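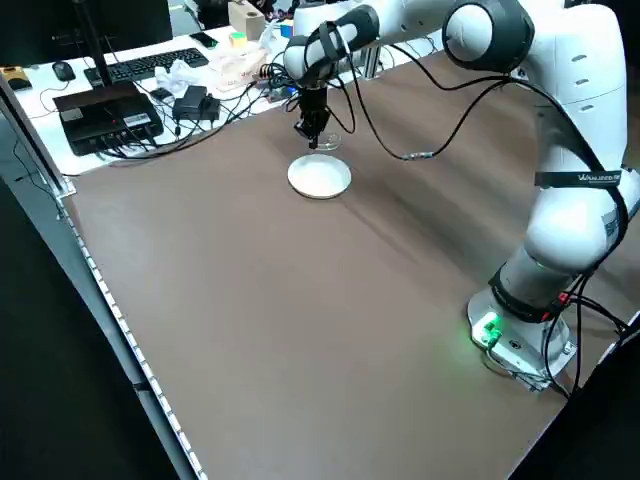
I've been promising a post about our lab rules since November, and since Sunday afternoons are now my only quiet time, you're getting it with a pot of tea behind it and probably more detail than you wanted.

When I started at Stilumside we had exactly one written rule for working around the arms, which was "be careful." Kamran Mahmoudi had typed it up, printed it in a very large font and taped it over the sink. We all agreed with it! The trouble was that each of us meant something different by it. Elaheh thought careful meant staying outside the arm's reach whenever it was powered. Máté thought it meant keeping one hand near the stop button. I'm a little embarrassed to say I thought it meant moving slowly.

So over one long winter we wrote a proper list. It started at 9 items, swelled to something awful (Behrouz Daneshvar's draft had its own glossary), and then we cut it back to the ones people would follow on a tired afternoon. A few of my favorites:

Say it out loud before you enable motion. "Arm going live" is plenty. You feel silly for a week and then you feel silly when you forget.

If the arm is powered, treat it as able to move. A still arm has told you nothing about what the program is going to do next, and I don't care how well you know the program, or how many times you've run it that day.

Cables get checked through the whole range of motion, with the arm jogged slowly from one end to the other. Straps are fine with us, and we use plenty of them, but leave enough slack at every joint for the farthest reach you plan to ask for. A loop that hangs beautifully in the home position can be tight as a banjo string with the wrist turned over.

New motions run at reduced speed first, above the table, with nothing breakable underneath. Only then do the dishes come out. I argued against this one (it's slow, and I'm impatient) and I lost, and Dagim Woldegiorgis still brings it up.

Write down your resets. We did a run of 648 pick-and-place trials for the Heltel project and I could not tell you today which of the first 197 had the plate put back by eye and which had it put back on the marks. That bothered me for months. Now the log has a column for it, right beside the gripper settings, and you fill it in before you start the next trial.

Risk assessment is a separate matter, and please don't take a blog post as a substitute. Ours looks at the gripper and whatever it's holding along with the arm, and we go over it again whenever either one changes. Swapping fingers counts. So does swapping a plastic cup for a glass one.

The rule I still go back and forth on is the one about side desks. Briment, where Máté worked before, wanted every surface near a cell completely bare. We tried that for nearly a month and people just stacked things on chairs, so ours now says that clutter may live on the desk but never on the robot's table, and that nobody leans across one to reach the other while the arm is live. Elaheh would like it stricter. She's probably right, and we're taking it up again when the second arm comes back from Mapplebeck.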